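Home science bench: what do you put under your glassware?

Posted 08/10/2024
10 replies, 70 shares

marina_p
Hello all, it's Marina Politis again, the one who asked about lamp stands in January and got such kind help. I'm setting up the table for our Saturday science mornings at Bedivwood and I've got myself in a muddle over something very small, so bear with me.

For years I've laid glassware out on a white tabletop with nothing on it. It wipes down, it's bright, lovely. But the younger ones can't see clear glass on white, and they certainly can't see water in clear glass on white, and I spend half the morning saying "no, darling, look again, it IS there". So I'm wondering about going dark. I've a black cloth put by that would do it. Does anyone work on black? Does it make you feel you're in a magic show? And does a beaker stand safely on cloth or will it all end in puddles?

The other thing is the rack. I've an old wooden one that has gone a bit furry with age, and I'd like something I can rinse under the tap.

fernhurst_bill
White tile, every time. I don't want to pour cold water on it, Marina, but you'll want white the minute anything has a colour to it. Indicator on black is hopeless. Your pale pink and your no-pink-at-all look exactly the same and then you've an argument on your hands with a nine year old, and you won't win it.

As for cloth under glass, I'm not keen. Cloth moves. Somebody leans on the corner, the whole lot goes for a walk.

zoikouris
Oh, I'm going to have to disagree with Bill, which I always feel bad about because he sent me all those corks! I went over to black for our group in Skirketti and I wouldn't go back for the plain water activities (pouring, measuring, stirring, reading the level, all the things you do first). The glass picks up bright lines all down the edges and round the rim, and suddenly children who'd been waving a hand about looking for the beaker can see just where it is. Bill's right about colours, though. We keep a white tile in the drawer and slide it under when we need it.

We use a low 200 mL beaker, the squat sort with the spout and the white printing, and a white plastic rack, and clear tubes. The water goes to the lower half of the beaker or less, and I'd say stick to that with little ones, it's plenty for what they need and so much kinder on the cloth. 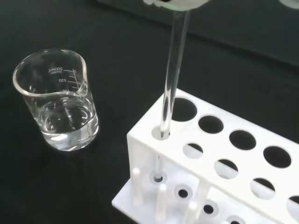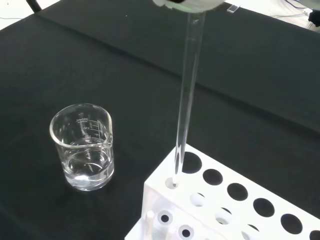
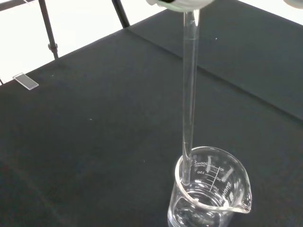

The beaker on black, three times over. First two with the tube going into the rack, last one with the rod standing in the beaker.

marina_p
Zoi, these are SO helpful, thank you. The rim! I'd never have thought the rim would show like that. And I can read the 200mL in the first one without putting my glasses on, although I see the word underneath is APPROX., which made me laugh, as that would do for a label on most of what happens at my table.

Can I ask about the rack, is it steady? I can see the lower tier in the middle picture. My wooden one has only a single row and the tubes lean about like teenagers at a bus stop.

zoikouris
Steady enough that I don't worry. Two rows of holes on the top plate, then a lower level underneath. I do fill from the corner first, just habit, and I tell the children to look down at the hole while they lower the tube and not at their friend across the table. The tube can go in on a bit of a tilt and straighten up as it goes, so don't make them fret about getting it dead upright before they start.

I got mine from Kontogiannis, the little place that does school clearance, where they had boxes of them on the floor by the till. Take your own tubes along if you go! I've been caught out before with tubes that were too fat for the holes and had to drive all the way back.

saltmarsh_jo
Butting in to say please do think about what the cloth's made of. I used an old velvet curtain for a term, very handsome, and everything I own now has fluff in it. Inside the tubes, round the stirring rods, in the spout. You see every speck through the glass, and black fluff in clear water looks like tadpoles. Something flat and matt is what you're after. If it has folds in, iron it, or at least pull it smooth where the beaker's going to go.

fernhurst_bill
Well, I've looked at the pictures properly now with a cup of tea and I'll give you the rim. It does show up nicely. I still say the level is easier to read against white, with the printing being white as well. You've white numbers on black when you look down from above, fine, but get your eye level with the water, as you should, and what's behind it then? The curtains, or somebody's jumper. So the cloth isn't doing you much good at the very moment you want it.

I also don't care for leaving the rod standing in the beaker like that last one. I was taught to lay it down. A long rod in a squat beaker wants to be knocked, and over it goes and takes the beaker with it.

zoikouris
Fair point on the eye level, Bill! We prop a bit of black card behind for reading, I should have said so. It folds down the middle and stands up on its own.

On the rod I'm less sure I agree. If you lay it down on cloth you've put fluff on it (see Jo above), and if you lay it on the bare table it rolls. I let them lean it on the inside wall while they're using it and it goes off to the side afterwards. But I know people feel strongly, and I've seen the same quarrel run to 3058 posts on another board, so perhaps we'll leave it there and stay friends.

thimble_and_flask
A folded tea towel off to one side, for the rod! Not fluffy, one of the thin linen ones. Ours has a map of Wales on it and the rods live along the coast.

Marina, about puddles: I had the same worry as you and what I ended up doing was putting a rubbery drawer liner under the black cloth, the bumpy stuff on a roll. Verko sell it, mine was an end of roll. It grips the table and it grips the cloth and the corners stay where you put them. I also leave a strip of bare table along one side for lids and odds and ends, so that the cloth only has glass on it. Small clear things vanish on a busy table and I've swept more than one slide into the bin with the paper towels.

marina_p
I love the coast of Wales. Right, I've been reading all this with the cloth over my knee and it's a flat cotton sort of thing, so Jo, I think I'm safe from tadpoles. I'll get the liner. I'll also get a white tile so that Bill will still speak to me.

One last question and then I'll leave you in peace: do you all rinse the rack after every session? I've been told yes, very sternly, by my sister, but she irons her pillowcases.

saltmarsh_jo
Rinse it, shake it, stand it upside down on the drainer overnight. The lower level is where the drips collect and you don't notice until it smells like a vase. Takes no time at all. I iron my pillowcases too, so perhaps I'm not the one to ask.

fernhurst_bill
Tile's in the post, I've got a spare. It has a chip on one corner, so put that side away from the children.

1000 views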